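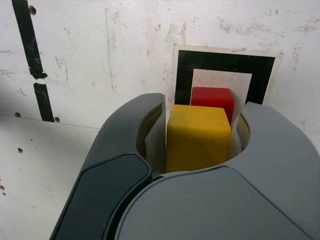 4. What worn blocks can and cannot tell us

4.1 The claim

It is often said, mostly in passing, that the marks on a set of play blocks are a record of how the set has been used. The favourites are scuffed and the dull ones stay clean. The Brarkis guide to play materials, which many settings in our area still follow, builds a five-step wear scale on this idea and asks staff to score each block once a term. A block at step four or five is taken to be well liked. A block at step one is taken to be ignored, and the guide suggests swapping it for something else.

We came to the scale with doubts and we have kept most of them. Wear is real and can be seen. What we question is the jump from a mark on a face to a child's liking for the object, and we also question whether two adults looking at the same block see the same amount of wear in the first place. The second question is the easier one, so it comes first.

4.2 Scoring the set

The set came from the Durneck nursery and holds 79 blocks. Most are close to cubes. No record was kept of when single blocks were bought or replaced, and this matters more than it might seem, as will become clear in 4.4. Nobuhle Kruger and Kgomotso Coetzee scored every block separately, at the same table and under the same lamp, without seeing each other's sheets. Each block got one score for the whole object, as the guide asks.

They gave the same score to 70 blocks. On the face of it that is a good result, and an earlier draft of this section said so. On a second reading we were less pleased. The guide has five steps, but the two raters hardly used the ends of the scale, and when most scores fall on two or three neighbouring steps a good deal of agreement comes for free. We have not reported a corrected figure, as the set is small and the correction would swing a great deal on a handful of blocks. Readers should treat the raw count as a ceiling.

The nine disagreements are more useful to us than the matches. Nearly all were between a rater who gave weight to damage and a rater who gave weight to dirt. The guide uses the word "marked" for both. A scrape that has taken off some of the surface and a smudge that would come off with a cloth are both marks, yet they have very different histories. One could be years old and the other could date from Monday.

4.3 Colour gets in the way

The yellow block in Figure 1 shows the trouble well. Its surface is mustard coloured and slightly mottled, with faint darker speckles and scuffs. On a yellow ground a dark speckle is easy to find, and both raters found plenty on the yellow blocks as a group. The red block behind it looks smooth where it can be seen, but only its top portion and a strip of one side are in view, and we would not want anyone to score it from that. We mention it because one reader of the draft did just that, and gave it a step one.

Red was the hardest colour to score. Kruger noted that she had to tilt the red blocks to the lamp before she could be sure of a scratch, and that she stopped bothering towards the end of the session. Coetzee did not tilt any of them. Neither way of working goes against the guide, which says nothing on the matter.

If pale colours give up their marks and strong colours hide them, then a wear score is partly a colour score. A setting that swapped out its low scorers by the book would slowly get rid of its red blocks and keep its yellow ones, and would then report that the children preferred yellow. We have no proof that this has happened anywhere. We would only point out that the guide could not tell the difference if it had.

Mottling makes matters worse. A mottled face may have been that way when new, through uneven colouring, or may have become so through handling. We had no unused block from the same batch to compare, and the supplier, Plerus, could not say which batch ours belonged to.

4.4 Kinds of mark on a single face

The guide asks for one score per block, so a face with several kinds of mark has to be boiled down to one number. The green block in Figure 2 is a fair test of this. It has scuffs and faint pale streaks low on the front face, and a few small dark scribble marks near the middle right of it. The top is a lighter green where it catches the light, and a quick look might take that for fading.

Figure 2. Green block, upright. The lower edge is hidden, so wear along it cannot be judged from the figure. 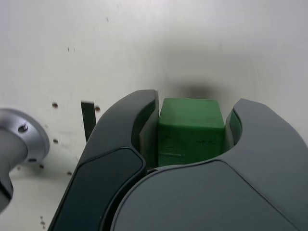

Kruger gave scribbles no weight at all, on the grounds that a pen mark says something about pens. Coetzee counted them, on the grounds that somebody must at least have picked the block up, or leaned over it, to draw on it. Both views can be defended. We lean towards Kruger's, but we notice that we do so mainly because it makes the scale tidier, and that is a poor reason.

Pale streaks are no easier. A streak may be a place where colour has been rubbed away, or it may be something left behind by whatever the block was rubbed against - a wall, a shelf edge, another block. The eye alone could not settle it for most of the streaks we looked at. Wiping would have settled some of them, but we had agreed not to clean anything until the scoring was finished, and by June the blocks were back in use.

There is also the matter of position. Lower edges and corners take knocks when a tower comes down. A block that is often put at the top of a tower falls further than one at the bottom, so it may collect more damage in fewer handlings. The more trusted block, the one a child picks for the base, could end up looking the less used of the two. Add to this the missing purchase dates, and a clean block may be unloved, or well placed, or simply new.

4.5 Does wear follow use at all?

We had hoped to set the scores beside a record of use, and for a short time we had one. Staff at Durneck kept a tally over 40 free-play sessions, noting by colour which blocks were taken out of the tub first. The tally is by colour only, so it cannot be matched to single blocks, and on several of the sheets green and blue are run together. Some of the staff think of the two under the one Zulu word, luhlaza, and our form gave no guidance. The fault is ours and the sheets cannot be mended after the fact.

For what it is worth, yellow was not taken out first more often than red, though it scored as more worn. We would not lean on this. Children take what is on top, and what is on top depends on who tidied up last and how. A child who tips the whole tub on to the floor, as many did, has not chosen a colour at all, yet the tally sheet had a box to fill and it was usually filled.

A kinder reading of the guide is possible. Its authors may have wanted only to get staff to look at their materials now and then, and a rough scale will do for that. Splintered or badly chipped blocks do need to be found and thrown out. Our quarrel is with the column headed "popularity", which sits next to the wear score on the printed form and is to be copied across from it. We left that column blank on both raters' sheets, and the analysis in Section 5 uses the wear scores for yellow and red separately.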